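斯特波特河岸步道及旧仓区使用协调会 会议记录

时间：2020年7月23日 下午两点开始，四点五十散会
地点：Sturport 旧海关楼二层会议室，三人线上接入
主持：Natalia Lozano
记录：Kalevi Vuorinen（记得急，有漏的请当事人补）
出席：Natalia Lozano、Albertina Barros、Uldis Butkienė（线上）、Araceli Beltrán、Kalevi Vuorinen；Zendthorpe 排水公司两位（线上，两点四十后下线）
请假：Figueroa 景观那边没人来，书面意见前一天晚上收到，已打印

一、上次记录

上次（3月）记录通过。改一处：第四条"北段路灯"应为"北段护栏灯"，Araceli 提出的，灯杆不归我们管，护栏灯归。其余不动。
3月遗留事项一共没办完的：长椅编号、涨潮告示牌的翻译、自行车架挪位。前两项并入今天第三、第五条。自行车架Uldis说已经挪了，但挪到了消防通道口，要再挪一次。消防那边还没正式来函，先别等函，下周挪掉。

二、步道排水

Zendthorpe 先讲，因为他们要早走。
南段靠仓库那一侧，雨后积水。他们查了，两个雨水口堵，一个里面是树叶和碎石，另一个不是堵，是标高做错了，比路面高。水流不进去。
Albertina问标高这事是谁的责任。Zendthorpe 说按图施工，图就这样。Natalia说图要翻出来看，是第几版。Kalevi手上是第二版，Zendthorpe 手上写的也是第二版，但两份的附注不一样。会后对。
返工方案两个：
甲，降雨水口，切开周围铺砖，重做井圈。铺砖有182块要起，能用回去的用回去。
乙，不动雨水口，在旁边加一道线形沟，接到原来的井里。
甲便宜，工期短，但井圈重做后那一块颜色会跟旁边不一样。乙贵，Zendthorpe 没带报价，说会后发。
Uldis倾向乙，理由是这一段以后还要走清扫车，线形沟好清。Albertina反对，说线形沟的盖板她在别处见过，自行车窄胎会卡，轮椅前轮也不舒服。Uldis说可以换密孔盖板。Albertina说密孔的又容易堵叶子，绕回来了。
争了一会。Natalia打断：先要报价，先把图纸版本弄清楚，不在今天定。
临时措施：雨天前人工清雨水口，Zendthorpe 负责到9月底。大雨预警时在南段立提示牌，牌子我们出。
Zendthorpe 两位下线。

三、长椅和编号

现有长椅64张，其中完好62张。坏的两张都在渡口旁边，一张座板裂，一张靠背松。
编号牌做好了，还在Araceli办公室的箱子里。没钉是因为螺丝长度不对，长了，会从座板下面穿出来。换短的，她说已经下单。
编号从哪头起，又讨论一遍。3月说从渡口起往北，现在Uldis说市里的设施系统是从北往南录的。改还是不改。Natalia：牌子已经印了，数字本身不变，把钉的顺序倒过来就行。都同意。早该想到。
捐赠铭牌：收到申请三份，其中一份希望刻诗，四行。规格只能两行。Araceli去回，语气好一点，人家是纪念母亲的。可以建议选其中两行，或者刻诗的题目加名字。
坏的两张，修还是换？修。木匠用上次那个。座板要同一种木料，颜色别差太多，上次补的那张到现在还看得出来。
另：有居民来信说长椅太低，老人起不来。Albertina建议以后新增的要有扶手、座面高一点。记下，不影响这一批。

四、旧仓区周末市集

Imano 市集申请秋季继续用仓前空地，每月两次。
上一季的情况，Albertina讲：总体可以，投诉集中在三件事：停车，油烟，收摊后的垃圾。垃圾其实是桶不够，不是摊主乱扔，她自己去看过两次。
本季条件：
1、熟食摊集中放在西侧，下风向，离住宅远的那头。
2、摊主卸货早上八点半前完成，车开走，不许停在空地边上占位。
3、收摊后一小时内清场，垃圾桶由 Imano 自己加租。
4、音响不批。吉他之类不插电的可以。
5、口罩和间距按当时的卫生要求执行，入口出口分开，地面贴箭头。人多时入口要有人管。
摊位费每摊300，跟去年一样。Uldis问要不要涨，水电涨了。Araceli说今年摊主都不容易，停了几个月，涨了可能来不了几家。Natalia也不赞成涨。不涨，明年春天再看。
押金：去年有一家没退，原因是地面油渍，后来洗掉了，对方一直在催。查一下洗地的费用，扣掉之后剩下的退给人家。Kalevi办。拖太久了。
保险单要市集开始前两周交，不交不发证。去年是开市当天早上才拿来的，今年不能再这样。
Araceli提：市集那两天能不能开仓区后门的厕所。钥匙在港务那边。要去谈。有厕所投诉会少一半（她的估计，不作数）。
表决：同意续办，四票赞成，一票弃权（Uldis，弃权理由是停车问题没有真正解决）。

五、告示牌

涨潮告示牌翻译回来了，有错。"退潮后勿下滩"翻成了"退潮前勿下滩"，意思反了，很危险，幸好没印。Albertina校出来的。
重新翻，这次找两个人互校。费用从宣传那一栏出。
牌子材质上次定了铝板，不改。字号要再大一点，Araceli拿打印样站到三米外试过，小字看不清。
潮汐表要不要印上去？不印，每年变，印二维码加一行电话。没有智能手机的人看电话。Uldis担心电话没人接，Natalia说那个号码是港务值班的，全天有人。核实一下再印。
渡口那块旧牌先拆，上面的开放时间是错的，游客天天问。

六、Figueroa 的种植意见

书面，Kalevi念的，念了快十分钟，下次请提前发给大家自己看。
要点：
仓库北墙下的土太薄，不适合种原方案里的灌木，建议改多年生草本和爬藤。爬藤要装拉索，墙面能不能打孔，要问产权。
步道中段的两棵柳树根把铺砖顶起来了。不建议砍，建议把树池放大，周围改透水材料。
浇水：今年夏天干，新种的那批死了一部分，要补。补种放到秋天，现在补了也白补。

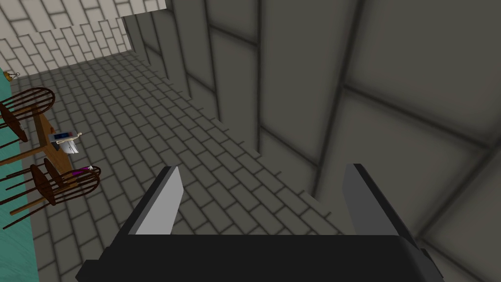
讨论。Albertina赞成爬藤，但提醒冬天落叶之后墙会很难看，最好混一两种常绿的。Uldis问爬藤会不会伤墙缝，老砖灰缝本来就松。没人能答，请 Figueroa 书面补充。
产权问题：北墙归仓库业主，不归我们。打孔要书面同意。Natalia去联系，上次通电话对方态度还可以，就是慢。
柳树一致同意保留。放大树池会让步道变窄，最窄处够不够轮椅会车？现场量。Araceli和Albertina一起去，带卷尺，量完把数写在平面图上，别只发微信说"差不多够"。
如果不够，考虑只放大靠河一侧，步道往内侧让一点，会碰到护栏灯的电缆，那又是一笔钱。先量再说。
补种清单让 Figueroa 附单价，上次那份只有总价，财务退回来了。

七、预算

Kalevi简单报一下。上半年花得少，停工停了那么久，清扫和活动两栏都有余。维修一栏紧，排水如果选乙方案肯定超。
能不能把活动栏的余额调过去？Natalia说可以，但要写调整说明，市里要看。Kalevi起草，Natalia签。
Araceli不太愿意动活动栏，怕明年按今年的实际数给，越给越少。大家都明白这个意思。说明里写清楚今年是特殊情况，明年恢复原额申请。
应急备用金不动。

八、其他

- 遛狗绳问题又有人投诉。还是那几位。贴提醒，不罚款，我们也没权罚。
- 钓鱼的人占护栏边，鱼钩挂到过小孩衣服。划一段可以钓的，放在渡口以南，Uldis画个草图。
- 夜里有人在仓区台阶上放音乐到很晚。报给巡逻，已经报过一次，再报。
- 志愿清滩那天借的夹子和手套没还齐，借出登记表找不到了。谁拿了请还到一楼。
- 学校想九月带孩子来画步道，欢迎，具体日子他们定，避开市集那两天。
- Albertina提议步道起点放一个小书箱。有人喜欢有人怕变成垃圾箱。下次带个方案来。

九、待办

图纸版本核对：Kalevi，本周
排水报价催：Kalevi
短螺丝到货后钉编号牌：Araceli
诗的那份捐赠回信：Araceli
自行车架再挪：Uldis
可钓鱼段草图：Uldis
市集批准函，附五条条件：Natalia
押金结清：Kalevi
厕所钥匙找港务谈，顺便核实值班电话：Albertina
告示牌重翻、互校：Albertina
仓库业主打孔同意书：Natalia
柳树处量宽度：Araceli、Albertina
预算调整说明初稿：Kalevi，下次会前发

下次会议时间未定，Natalia八月出去两周，回来再约。线上的声音断断续续，Uldis有两段没听清，他说的如果记错了请直接在稿子上改，别另外发邮件，邮件太多了找不到。

记录：Kalevi Vuorinen
未经确认稿，请勿外传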